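Wukside Handling Project: progress report to Okafor
Reporting date: 25/08/2024
Prepared by: Anong Suwannarat, Utier

The open day took place

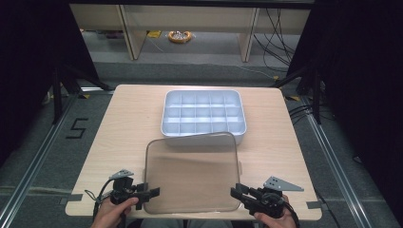 at the Utier site with 25 visitors registered, including two engineers from Oltano. The demonstration covered the tray and lid task, worked with a pair of hand-held grippers. Visitors were shown the task first and then invited to try the grippers themselves.

The data set stands at 3,713 recorded episodes, of which 318 were added this quarter. Review of the new episodes is complete — 19 were rejected for tracking loss.

Oltano asked whether the grippers could be supplied with shorter cables. We have requested a quote. Spending is within the approved budget and no change to the schedule is proposed. The next demonstration is planned for November.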